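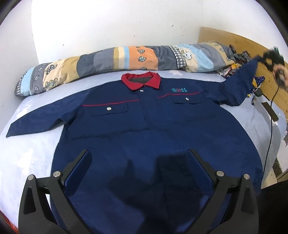

mossyporch wrote:
Fold the sleeves in first, then the sides. If you start with the body you'll be fighting those sleeves the whole way and end up with a lump under the collar. I did it wrong for years.

tindrum8 wrote:
Thanks mossy! OP here, so let me back up a little. These are the work shirts from my new job, navy with the red collar and the red piping across the chest, and I get to wear one every single day. They're a lot stiffer than anything else I own. I've been laying them out on the bed because the ironing board is too narrow for the shoulders, and no matter what I do the flaps on the chest pockets come out of the drawer bent. Does everybody just hang these? I have maybe a foot and a half of closet rod to myself so I'd really like to fold them.

Quilt_Cat wrote:
Hang them. Work shirts are for hanging.

mossyporch wrote:
She just said she has no closet space, Cat.

Quilt_Cat wrote:
Then get rid of something else in the closet! I had 27 tops on one rod when I lived in Chiba and that was a closet you could barely stand a broom in. Thin hangers, that's the whole trick. A folded shirt with a collar like that is going to have a crease in the collar by Thursday and you'll be ironing it all over again before work.

lowtide_dan wrote:
Disagree with Cat, sorry. I wore a uniform shirt for 8 years and folded every one of them. Face down is what you want. Button the top button (important, it keeps the collar standing where it should), flip the whole thing over onto its front, smooth the back out with your hands, bring one side in about as far as the middle of the shoulder, sleeve folded straight down along it, then the other side the same. Bottom third up, then up again. Turn it over and the collar is on top and the pockets are lying flat.

The bent flaps are from stacking too high, I bet. How many are in the pile?

tindrum8 wrote:
All of them lol. And then my sweatpants on top.

lowtide_dan wrote:
Well there you go.

Quilt_Cat wrote:
Two to a pile, max. If you MUST fold.

pepperbiscuit wrote:
Do you close the pockets before washing? I snap or button everything shut, turn it inside out, and the flaps come out way better. Same with the front. If you leave it all open the placket goes wavy and then no amount of folding will save you. Also pull on the sleeves while it's still a bit damp, one hand on the cuff and one on the shoulder, just a good firm tug. It takes out half the wrinkles before you even plug in the iron.

tindrum8 wrote:
Oh I have not been doing any of that. Inside out is probably smart for the embroidery too? There's a little bit of it over one pocket and I'm scared of snagging it with the iron.

pepperbiscuit wrote:
Yes! Iron that part from the back, or put a dish towel over it. And check the label for the heat setting, mine had a bit of a sheen to it and I scorched a shiny spot right on the chest the first week. Never came out.

mossyporch wrote:
Has anyone tried the Plenano folding board? My sister-in-law swears by it but it looks to me like a cereal box with hinges.

lowtide_dan wrote:
Cut up a cereal box. Same thing.

Quilt_Cat wrote:
I had one and gave it away. Too small for anything with long sleeves. Fine for T-shirts if you care about T-shirts.

tindrum8 wrote:
OK, I tried Dan's way tonight, face down on the bed, top button done up. First one looked terrible, second one looked like it came out of a store?? The collar stayed up and everything. I also cleared the sweatpants out of that drawer so now it's shirts only, two piles. Will see how the flaps look by the weekend.

Cat I did also move some coats so there's room to hang one for the next morning, so you're both right.

Quilt_Cat wrote:
I'll take it.

pepperbiscuit wrote:
What are you going to do about the red collar in the wash btw? Cold the first few times, and keep it away from your sheets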